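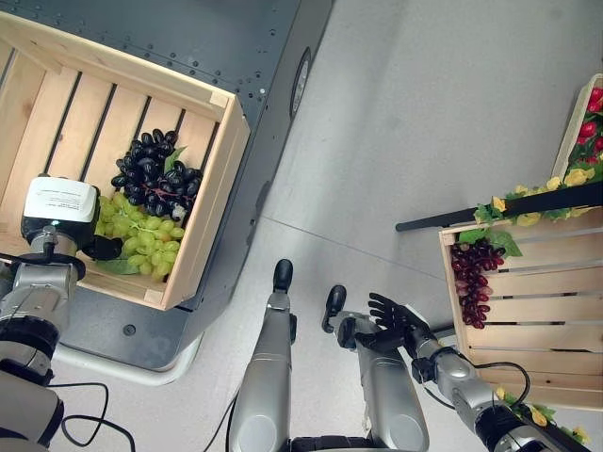 Left hand at the green grapes, head view, Halliday bay.

DINOW METHOD INSPECTION -- FRUIT TRANSFER TASK
Site: Lemness, Halliday bay
Inspector: Naima Alaoui
Period covered: July runs
Mark each line OK, NOT OK, OPEN or N/A. Comments go under the line they belong to.

Scope: the claim under inspection is that a policy trained with the Dinow relabelling step picks up bunches of fruit more reliably than the same policy trained on plain demonstrations. I was asked to check the cell for safety and the method for sense. I have kept them on one sheet, as several of the safety findings also affect the numbers.

SECTION A. WORK AREA

A1. Floor clear around the robot's legs and feet.
OK
Comment: Smooth floor, one seam running across it. Please keep the packing straps off it. I found one behind the cart on my first visit and it was gone on the second.

A2. Cart stable under load, wheels locked where fitted.
OK
Comment: Pushed it by hand from each side with the crate on. It did not shift.

A3. Cart surfaces free of damage.
OPEN
Comment: There is a dark scuffed patch on the side of the cart, near the crate wall. The team says it is old. It may be, but there's no earlier note of it, so I can't tell a transport mark from a knuckle strike. Photograph it before and after each block and we will know by the end of August.

A4. Crates seated and not able to slide.
NOT OK
Comment: The crate is placed by eye. I saw it put back at a slightly different angle each time, and the team described this as "natural variation". Fine, if it is recorded. It isn't recorded. A crate that sits more square to the robot is an easier crate, and we have no way of knowing which method got more of those.

A5. Crate timber free of splinters, loose slats and raised nails.
OK
Comment: Ran a glove along the boards. The slats have gaps between them. A stem can drop into a gap, so look there when a bunch will not lift.

A6. Decoration and dressing secured.
OPEN
Comment: The yellow flower garlands on the black bars are meant to make the place look like a market stall. I have no quarrel with that. I do want to see how they are fixed. A trailing leaf near a moving forearm is a nuisance, and a garland that sags over a day changes what the cameras see. Fix them with something firmer and check them at the start of each block.

SECTION B. ROBOT

B1. Emergency stop tested, within reach of the operator.
OK
Comment: Tested at the start of both visits. Arms held position and then lowered. The operator could reach the button without leaving the chair.

B2. Cables routed clear of joints and crates.
NOT OK
Comment: Worst item in this section. Thin black cables loop out beside the arms, and one arcs above the right forearm in front of the crate on that side. I was told they have never caught. They have also never been logged, so "never" means nobody remembers it. Sleeve them or clip them closer to the arm, then check full reach on both sides at low speed.

B3. Hand indicator light showing before motion.
OK
Comment: Green on the left hand when I looked. The written procedure says to check both hands. Please do check both.

B4. Labels on hands legible.
OPEN
Comment: The print on the back plate of the hand is tiny. I would like the hand's identifier repeated on the run sheet, because hands have been swapped during the project and the results file does not say when.

B5. Idle arm in a safe position while the other works.
OPEN
Comment: The procedure says "park the idle arm". It gives no position. With the right hand held over the right leg, a sudden stop could bring it down on the robot's own leg. Write down a park pose, load it from Nostenex, and stop leaving it to whoever is driving.

B6. Grip force limit set and confirmed.
OK
Comment: Limit read back from Nostenex and matched the sheet. I did not measure the force independently, and the tick should be read with that in mind.

SECTION C. PEOPLE

C1. Operator and spotter both named on the run sheet.
OK

C2. Spotter has no other task during motion.
NOT OK
Comment: The spotter was also scoring the trials. You cannot watch the elbow and judge a grasp at the same time. This came up in the last inspection and was marked "noted". I'm marking it as a stop condition now.

C3. Break taken before concentration drops.
OPEN
Comment: One block ran for more than 40 minutes without a pause. Everybody looked tired by the end, me included.

C4. Reset done with the arms disabled.
OK
Comment: Good habit, done properly each time I was there. Fruit goes back in the crate only after the operator calls the arms off out loud.

SECTION D. METHOD

D1. Training data counted and traceable.
OK
Comment: The index lists 2,915 demonstrations and the folder holds the same number. I opened a handful at random and they matched their entries. Credit where due, this is the tidiest part of the project.

D2. Both methods trained on the same demonstrations.
OPEN
Comment: Supposedly yes. The relabelling step drops recordings it cannot make sense of, however, and I could not find the list of what it dropped. If it throws out the clumsy ones, then a good part of the gain may come from cleaner data, and any sensible filter would give it to you. Run the plain method on the filtered set. It is a cheap test and I don't understand why it hasn't been done.

D3. Test trials fixed in number before starting.
NOT OK
Comment: The results table reports 199 trials. Odd number to plan for. I asked, and the answer was that one was "obviously a bad run" and was removed. By whom, and under which method? Put it back, or write the rule for exclusion and apply it to every trial on both sides.

D4. Order of methods mixed during testing.
NOT OK
Comment: Plain method in the morning, Dinow in the afternoon. The light changes, the operator has warmed up, and the fruit has been handled for hours. Alternate them. A coin would do.

D5. Scorer unaware of which method is running.
NOT OK
Comment: The method name is shown on the operator's screen and the scorer stands next to it. See also C2.

D6. Success defined in writing.
OPEN
Comment: The definition is "bunch moved to the target". It doesn't cover a bunch that loses fruit on the way, or one lifted by its leaf, or two bunches coming up together. The last one matters. In the left crate the green bunch slightly overlaps the black one, and a hand that goes for one could easily disturb the other. I watched a trial where both shifted and it was scored a success. I would have failed it. We were both guessing.

D7. Start positions varied and recorded.
NOT OK
Comment: Varied, yes. Recorded, no. Same complaint as A4. Save one head-camera still per trial before motion begins and this line goes green.

D8. Fruit types balanced between methods.
OPEN
Comment: Black, green and red grapes are all in use across the two crates. The table gives one combined rate. Dark fruit against shadow is a different problem from green fruit with a green leaf beside it, so split the table by colour and by crate. If the gain is still there I'll be more interested than I am now.

D9. Failures kept and reviewed.
OK
Comment: Kept, with video. Reviewed only for the Dinow side so far. Do the other.

D10. Demonstration video representative of typical runs.
NOT OK
Comment: The clip going around shows a smooth pick with no hesitation. I saw none that clean -- most had a pause above the crate and a second approach. Label the clip as a best case or swap it for an ordinary one.

SECTION E. ACTIONS

Before any further motion:
B2, cables sleeved or clipped and full reach checked.
C2, spotter and scorer to be separate people.

Before the results are shown outside Lemness:
D2, plain method run on the filtered set.
D3, excluded trial restored or the rule written down.
D4 and D5, test block repeated with mixed order and the screen covered.
D6, definition of success agreed, then old videos rescored by somebody who was not in the bay.

When convenient:
A3, A6, B4, B5, C3, D8, D10.

General comment: The cell is reasonably safe and the people in it are careful. The method could be good. The evidence I was given does not show it, and the team's confidence is well ahead of what has been tested. I would not put the July figure on a slide.

Team response (added below the inspector's comments, unedited):
Cables clipped on both arms, low-speed reach check passed. Second person found for scoring. We disagree on D10, everyone picks a nice clip. Filtered run for D2 is queued.

Inspector's reply: B2 accepted after I looked at it. C2 accepted. D10 stays as marked. Send me the D2 result whichever way it falls, with the dropped list attached.

Signed: N. Alaoui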